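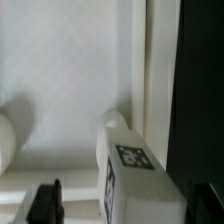

Dye notebook, 20 April 2024

Back to the brown onion skins, which I've been promising Usa I would do properly since December, when we had that lovely orange and neither of us had written down a single thing about how we got it. So this time I am writing as I go, with a wet thumb, and apologies to whoever has to read the page later (probably me).

Wool is the Lusia four-ply, undyed, from the Greltex order. It came to 486 grams on the kitchen scales, dry, with the ties still on. I know the ties should come off before weighing but I'd already put the new figure-eight ties in, nice and loose, and I wasn't going to undo them all for the sake of a few strands of cotton. Soaked overnight in the big tub with a small squirt of wool wash. It still had a bit of a sheepy smell this morning, which I don't mind at all, though Myfanwy Llewellyn would have something to say about my scouring!

Mordant

Alum only, no cream of tartar. We ran out of cream of tartar making scones, and I'd rather know what the alum does by itself anyway. Dissolved it in a jug of hot water first and then into the pot, and brought the pot up slowly. I let it get away from me while I was labelling jars and when I looked again the thermometer said 61, so I turned the ring right down and had a cup of tea beside it like a sensible person. Held it there for the hour. Wool was left to cool in the pot.

Skins

All the skins Usa had been saving at the Bowen shop, plus the paper bag from my pantry. A few red ones had crept in. I picked out the ones I could see and then decided life was short. Simmered them with the lid half on until the water was the colour of strong black tea, then strained through the old muslin. Next time strain twice. There were little flakes all through the bath and I'll be finding them in the skeins until winter is over.

First skein in for 27 minutes. Second for the full hour. The rest are still in there as I write and I'm planning to leave them until they're cold.
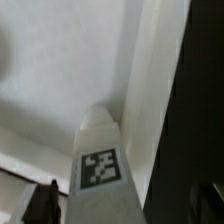
White post, looking up towards the ceiling.

How it's going

The first skein is a clear warm yellow, a good deal brighter than I expected, like custard made with proper eggs. The second has gone over towards copper. I honestly prefer the first, but the copper will sit better beside the greys in the blanket, and the blanket is what all this is for, so the copper wins. Both rinsed quickly and neither let go of much colour. I've hung them away from the window.

I tried a little iron on a scrap from the second skein and it went a murky olive within a minute or two. Pretty in its way. Usa Saengthong would love it and has been asking for exactly that sort of green for her socks, so I've put the scrap in an envelope with her name on it. Keep the iron spoon well away from the good pots, please, everyone. It lives in the tin with the lid taped down.

The pattern we're working from is Mutance, the one with the slow stripes, and it wants the colours to shift so gently that you can't point to where one stops. I'm not sure two shades will do it. Might overdye the palest with a weak second bath of the same skins, if there's any strength left in them.

To do

Wash the muslin before it sets like cardboard.
Light test: wind a bit of each shade round a card, cover half with foil, put it on the sill and leave it alone for 20 days.
Ask Myfanwy whether her well water did anything odd to her yellows, as I remember her complaining.
Label the spare bath and put it in the outside fridge, bottom shelf.
More cream of tartar. More scones too, if anyone's coming on the weekend.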